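Golimmont gear set – read me first

Last updated 16 Sep 2023

What's in here
Notes and pictures for the small metal spur gears out of the Jevness parts drawer. One folder per gear. Each folder has the pictures, a short text file with the measurements and whatever we wrote on the bag at the time. Bag notes are typed up as is, spelling and all.

Naming
Folder name is drawer, then bag, then gear. Fostine bags start with F, Dhanial bags start with D. Anything starting with X came loose and we never worked out which bag it belonged to.

Measurements
All in millimetres. Bore, outside diameter, face width, tooth count. Calliper readings, taken twice, second one kept. If the two didn't agree the gear went back in the pile and got done again later. Colour column is by eye so dont lean on it. 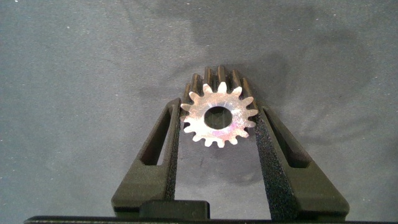 Tooth count goes by the full circle, starting from a dab of marker on one tooth. Wipe the marker off after with metho. Long pinions go in with the flat gears, same columns, face width is just a bigger number. Scratches on the face get a yes or no, nothing fancier.

Known problems
– 9 folders have no bag note
– face width missing for the first lot from June, will get to it
– F and D bags got mixed at least once, check the text file before you trust the folder name
– some bores were measured before deburring, these are marked "pre" in the last colum

Not included
Plastic gears, worm gears, anything with a grub screw still in it. Racks are in their own set.

Fixes welcome, send the folder name and the corrected line.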